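Wednesday, workshop notes, hide glue trials

Third batch of glue for the Fandard chair repairs. Soaked 70 g of the Vemel granules in cold water overnight, and they had swelled to a soft mass by 8 a.m. Poured off what was left standing and warmed the jar in the water bath. First two attempts last week were too thin, so I cut the water back this time.

Glue ran off the brush in a steady string with no lumps. Skin formed on top whenever the lid was off for more than a few minutes. Keep the lid on between joints.

Test joints: 8 pairs of beech offcuts, half sized with thin glue first, half bare. Rubbed together by hand, then clamped. Two of the bare pairs slid under the clamp and had to be reset. Sized pairs grabbed sooner. Leave all of them until tomorrow evening before breaking any.

Old glue on the Inga stool came away with warm water and a stiff brush. The rear rail tenon is undersized on one cheek. Will glue on a shaving and pare it back. Do not use filler there. 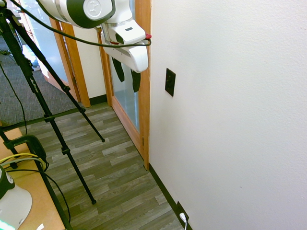 Gripper open, cable running over to the red connector. Black tripod at left.

Stock: 700 g of granules left in the tin, enough for the rest of the chairs. Brirkance order can wait until December. Need a new brush, the ferrule on the narrow one is rusting and marking the glue.

To do: label the jar with today's mix, break the test joints, find the missing cork pads for the small clamps.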